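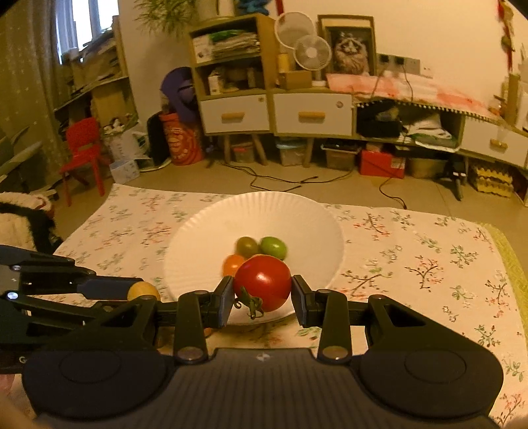
Red in front, with olive, green and orange on the plate behind.

The grower keeps records on small-fruited and salad tomatoes, and has done so for long enough that the notebooks have been moved to a spreadsheet. It holds 2,831 entries. Each one is a single picking from a single plant, with a date, a weight, a colour and a remark. Most of the remarks are one word long.

We spoke at the table where the colour work is done. The cloth on it has a pale ground with sprigs of blossom, and we began with that, as readers of Trerero have written in before to say that grading should be done on plain white.

"They're right in principle," the grower said. "A patterned cloth does affect how you see colour, mainly with the pinks. So the judging is done on a white plate. The cloth is only where things wait."

The plates are ordinary round ones with a fluted rim. The rim is no use for grading, the grower said, but it does stop small fruit rolling off when the plate is turned. Turning matters. A tomato that looks finished from one side may be a full stage behind on the other, particularly if it hung against the glass.

The grading scale has six stages and is close to the usual one for red types: green, breaker, turning, pink, light red, red. The trouble starts with everything else.

"Half of what I grow doesn't finish red. If you have a green type, a yellow, an orange and one of the dark olive ones, the scale is no help past the first step. An olive fruit can be ready and still look to a visitor as if it needs a fortnight. You have to go by feel, and by the colour at the blossom end, and by the date."

For those types the grower uses a second column headed "give". It runs from zero to four, zero being hard and four being fit only for sauce. The pressure is applied with the side of the thumb at the shoulder of the fruit and never at the base, where it bruises soonest. Two readings are taken, a minute apart, and the lower is written down.

Asked if that was repeatable between two people, the grower was doubtful. "Between me in May and me in September, fairly. Between me and anyone else, no. I tried it with someone who has stronger hands and all her numbers were one higher. We corrected for it, but I wouldn't publish the result."

The main red variety is Rikitura, raised from seed bought in from Domański and then saved at home. It is a round salad type with a good gloss and a stalk that tends to come away with the fruit. The grower leaves the calyx on for storage trials. In one set, fruit kept with the calyx on held its weight better over nine days than fruit without, though the difference was small and the sample was one plant.

"I'd want to see it again before I told anyone to change what they do. But it costs nothing to leave it on." 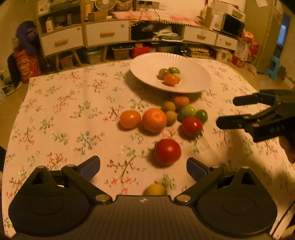 TRERERO — Issue 232

Orange types take up the most room in the records. The grower's problem with them is language. "Orange" in the early notebooks covers everything from a warm yellow to something close to red, and 796 of the older entries are marked as unreliable for that reason. They have been left in the file, with a flag, and are skipped when averages are worked out.

The present method is comparison. Fruit is set out on the cloth and matched against its neighbours until the order from palest to deepest looks right, and only then is a word written down. A mandarin will do as a fixed point for orange, the grower said, with the warning that the dimpled skin scatters light and reads paler than a smooth tomato of the same colour.

"People want a chart. I bought a chart. The printed orange was flat and the fruit is shiny, so you end up comparing a colour with a reflection. Another fruit is better, even if it isn't a tomato."

The highlight is a nuisance in its own right. A large red tomato by a window will show a white patch on its upper surface, and the eye takes the whole fruit to be lighter than it is. The grower's answer is to look at the shaded side, down near the cloth, and to judge all fruit from the same chair. Lamps are not used. Picking for grading is done before noon and the plate is filled after it, which gives the fruit time to come to room temperature.

We asked about ripening indoors. The grower keeps full-size green fruit from the end of the season in a single layer, with ripe ones set close by, and checks it daily. Of 378 green fruits brought in last autumn, the ones already at full size coloured up well enough. Undersized fruit mostly shrivelled. The green-when-ripe types were kept apart, having been mixed in by mistake the year before, and a number of them went over while waiting to turn red.

"That was a labelling fault. I had written the variety on the tray, and then I moved the fruit to a different tray."

Flavour is recorded last, and only for fruit with a give of two or three. It is scored out of five, with no half marks. The grower puts little weight on it. A yellow type called Flusemetti has scored from one to five off the same plant in the same fortnight, and watering explains only part of that.

The next job is to bring the second column into line with the first, so that red and non-red types can be compared by days from flower. It will mean tagging trusses as they open. The grower has the tags, in four colours — one for each finishing colour, with olive sharing the green — and expects to run short of the orange.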